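The Robots Are Learning to Sweep, and They Would Like You to Be Patient

By Kazimiera Kalinowski

The first thing you are offered at the Skundov open day is a pair of shoe covers. The second is a cookie. I was still working out how to eat one while putting on the other when Kenneth Cairns came over to shake my hand, and so we met with me standing on one leg.

Cairns runs demonstrations for Skundov, which teaches robots to do chores. It has 69 employees and a former carpet showroom on the edge of Pacheco, and once a year it lets the public in. I had come expecting a metal butler. There is one, more or less. It is called Brumiven, it lives behind a rope, and on 18th March it spent most of the morning switched off while two engineers frowned at a laptop.

The real business of the place happens at the tables, where people do housework with grippers in their hands. The idea is simple enough. A robot can't learn from watching your fingers if it doesn't have fingers, so you give up yours for the day and work with the same sort of jaws the machine will use. Everything you do gets recorded. Do it enough times and the robot may pick up the general drift.

"Sweeping is our big one this spring," Cairns said, in the voice other men use for yacht races.

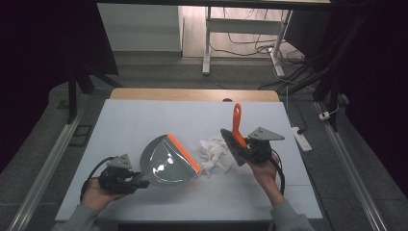 He told me the team had logged 3208 sweeps so far, and that he could tell who had done which just by looking at the playback. Some people are dabbers. Some go in hard and chase bits of paper into the next county. The company would like all of them, he said, as long as they finish the job. I asked what happened to the ones who didn't. Those get recorded too, and marked down as failures, a system I found uncomfortably close to middle school.

Visitors were allowed a turn, and the line ran to 40 minutes. Ahead of me a boy of nine or so cleared his table in two strokes and asked if he could have a job. Then it was my go. I have swept kitchens all my adult life, and with those things in my hands I swept like someone wearing oven mitts on a ferry. It took me 3 tries to get one scrap to go where I wanted. A young woman with a clipboard wrote something down and tilted it away from me.

After lunch Brumiven woke up. It picked up a brush, considered it for a long moment, and pushed a ball of paper off the table. The crowd clapped anyway — we had all been there an hour earlier.

Cairns hopes to have the robot sweeping a full table without help by May. After that comes Divitz, a project he would describe only as "wet," and he looked less cheerful about it. I took another cookie for the drive and got as far as the parking lot before I noticed I was still wearing the shoe covers.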